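把持ミスのあとアームが止まらない件

投稿者:nejimaki
Solísの把持プランナーをPornulumにつないで、台所の片付けタスクを回しています。物をつかみ損ねても「成功」が返り、そのまま次の移送に入ります。夜の間に2,000回流して、朝ログを見たら落下検知はゼロ。さすがに信じられません。

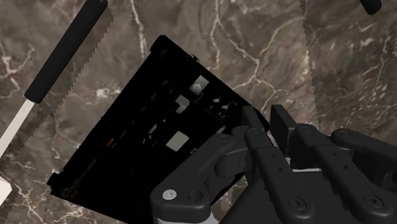

しきい値を既定の8から15に上げても同じでした。バージョンは2系です。

投稿者:kuragari_p
それ、しきい値の問題ですかね。Clolterの記事を読んで上げる人が多いけど、あの記事には測定条件が書いてない。私は信用してません。

投稿者:Wuvus使い
>kuragari_p
うちは15で直りましたよ。記事のせいにするのは早いのでは。

投稿者:kuragari_p
直ったというのは、何回回して、誰が落下を数えた結果ですか。

投稿者:nejimaki
追試しました。指の開き幅だけで成否を決めているようです。

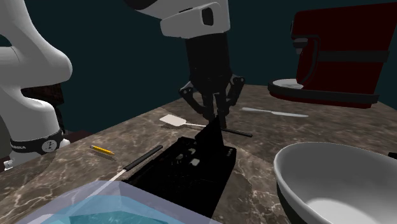
成功判定より怖いのは、失敗後の退避経路です。プランナーは対象物以外を障害物として扱わず、最短で横に抜けようとします。黒い箱型の器具のすぐ左に包丁がある配置でも、警告はひとつも出ません。シミュレーションだから笑っていられますが、これを実機に載せろと言われたら断ります。

投稿者:Wuvus使い
周辺物の登録を忘れているだけでは? マニュアルの安全の章に載ってます。

投稿者:nejimaki
登録済みです。再計画のときだけ消えます。 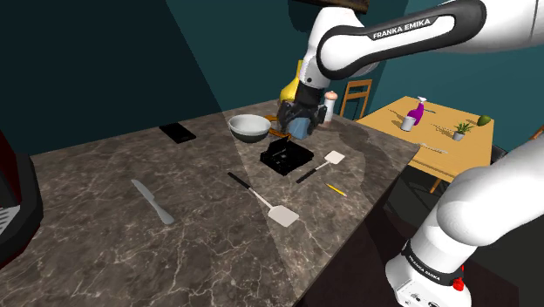
開発元のAraceli Palaciosさんには11月に報告して、返事は「次の版で改善予定」の一行でした。再現手順への質問もなし。

投稿者:kuragari_p
「改善予定」は前の版でも見ました。再計画の直前で強制停止を入れて、自分で見張るしかないと思います。

投稿者:Wuvus使い
再計画のときだけ消えるのは知りませんでした。うちのログも見直します。15で直ったという話は、いったん保留にしてください。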